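Progress report no. 2 to the Plovine Fund
From the student robotics club, Jirneddale

Hi all, and thanks again for letting us move the reporting date. September got away from us a bit, but there's plenty to tell you!

The short version is that the pick-and-place project is going well. You'll remember we asked for money to teach a robot arm to tidy up a sports hall, starting small with shuttlecocks. The students wanted to record people doing the job first, with hand-held grippers, and train on those recordings. We promised you 300 good demonstrations by the end of the term, and so far we have 164 that passed our own checks. I'm pretty happy with that, given how picky the students have become. 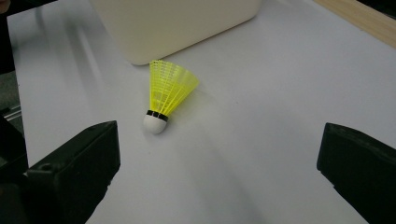

Most of the early weeks went into agreeing on what counts as a good one. The rule now is one shuttlecock, one bin, and no second try. If you fumble the pick, you throw the recording out and start over. That cost us a lot of files (and some grumbling), but the older students pushed for it and I think they were right. We also settled how to grab the thing: by the skirt or by the cork? We allow both for now and write down which.

Sessions are 16 demonstrations per person and then you swap, because arms get tired – mine certainly did. 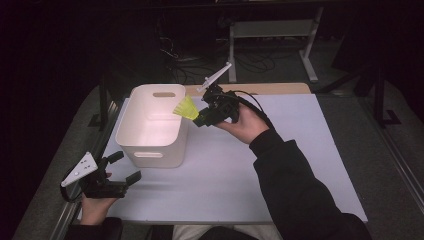 On the money side, we're under budget on parts. The gripper fingers came from Lambrechts at the school rate, and we still have 200 dollars set aside for spares. The one cost I hadn't planned for was storage. Recordings are big, and our old drive filled up faster than I'd guessed, so I'd like to move some of the travel line over to cover a second one. Let me know if you need a form for that.

The Fasetti student challenge is still our goal for the spring. The entry needs a two-minute video and a written method, and two of our newer members have already started a draft of the method, which I didn't even have to ask for! 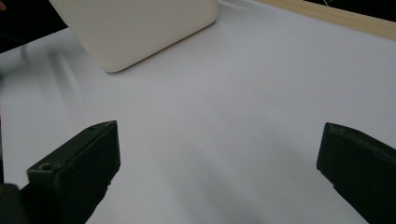

What's slower than I hoped is the training itself. Our first model was trained on a small early batch and it mostly reached for the wrong spot. The students want to try again once we pass 200 demonstrations, with the starting positions mixed up more. I'd expect to have results for you in the next report, good or bad.

You're welcome to drop in on a session any time after 4 p.m. Just send me a note first so I can get you signed in at the front desk.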